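4/20/24 - Equipment planning, second arm

Went back through the arm purchase before the request goes in. The February version of this list was built on the Hillico quote alone and left out mounting, so the total was low. Starting over from the parts we know.

Budget line is 1,360 for everything except the arm, which comes out of the Neltolby money and is already approved. The 1,360 has to cover the mount, cabling, spares and whatever shipping the vendors add on.

Mount: Clidau wants 600 for the pedestal with the leveling feet. Checked the drawing against the base bolt pattern and it matches. Their cheaper plate is meant for a bench top and would need a bench we don't have. Going with the pedestal. Lead time not stated on the quote, need to ask.

Cables: the power and signal harness that ships with the arm is short. Vieira lists an extension set at 200. Two questions for them before ordering:
- is the connector the older round one or the newer latch type
- can the set be returned opened, if the latch type turns out to be wrong for our controller

Spares: one set of gripper pads, fuses, one spare e-stop. No prices yet. The e-stop we have on the first arm is from an electrical supplier and not from Hillico, so buy the same again and keep the wiring diagram as is.

Not buying this round: second controller, force sensor. The force sensor was on the February list with a question mark and the question mark is still there. None of the tasks planned for the Neltolby work need it. Revisit if the insertion task comes back.

Layout. Using the sim room to settle floor space before anyone drills anything. Arm model imported, room model is the generic furnished one and not ours, good enough for clearances. Things to do there, in order:
1. Fix the base orientation on import. The vendor file and our scene disagree on which axis is up. Put the rotation in the import script and not in the scene file, or it will be lost the next time the model is updated.
2. Add the pedestal as a plain box at the height from the Clidau drawing.
3. Sweep the arm through its joint limits and save the outline on the floor.
4. Move the outline into the plan of the real room and see what it hits. My guess is the door side is fine and the window side is tight.

Collision meshes in the vendor file are heavy. Replaced the link meshes with simple hulls for the sweep, kept the originals for rendering. Hulls are a little fat at the elbow, so the outline will err on the large side. Acceptable for planning.

Power: the arm and controller can share the existing circuit per the Hillico sheet, but the compressor is on it as well. Moving the compressor to the other wall costs nothing except a longer air line. Adding air line to the spares list. Fittings too - we are down to 2.

Shipping is the open item. Clidau ships the pedestal as freight and the charge is not in the 600. If freight comes in high, the spare e-stop waits for the next order. Gripper pads stay on the list either way.

To do before the request is sent: lead time and freight from Clidau, connector answer from Vieira, prices on spares, finished floor outline attached as a page.
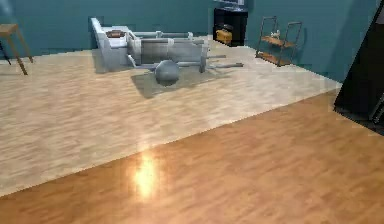
Request form asks for a single total and a single delivery date. Will put in the latest of the delivery dates and note that the arm itself can arrive first and stay crated until the pedestal is in. Crate storage is along the back wall, so that has to be cleared before the order is placed.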